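Learning to write by hand again

I stopped writing by hand when I was twenty-two and had my first office job. For many years I only signed things. Then in May my aunt sent me a letter of four pages, and I was ashamed to answer her with a printed sheet.

So I bought a notebook from Stameo, 200 pages, cream paper, and a simple fountain pen. The first evening I wrote for ten minutes and my hand hurt until the wrist. The letters leaned in every direction. In my own language we learn a round school script, and I saw that my hand still remembered it, but only for the small letters. The capitals were gone. I had to look up how to make a proper G.

My rule is one page after dinner, at the table, with the telephone in another room. I don't write anything important. Sometimes I copy a recipe or a poem, sometimes I tell what I heard on the bus. In English I write more slowly, and I make fewer mistakes than on the keyboard, perhaps for this reason.

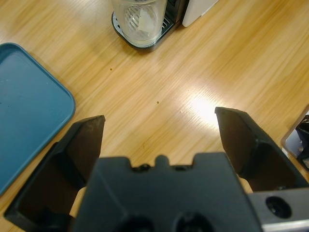 Yvonne Ackroyd wrote to me after my last post that I am holding the pen too tightly, and that I should move the whole forearm and let the fingers rest. She also thinks cheap ink is the cause of my blots. I tried her advice with the forearm for a week. The lines became straighter, though my writing is now so big that a page is finished after 35 words or so it feels to me.

About the ink I am less sure. I changed to a bottle from Zamani, a dark blue one, and it dries well on the cream paper. On ordinary envelopes it still spreads, and the postman must have good eyes.

My aunt has now received three letters. She answered that she could read nearly everything, except one word on the second page of the last one. I have looked at my draft and I can't read it either.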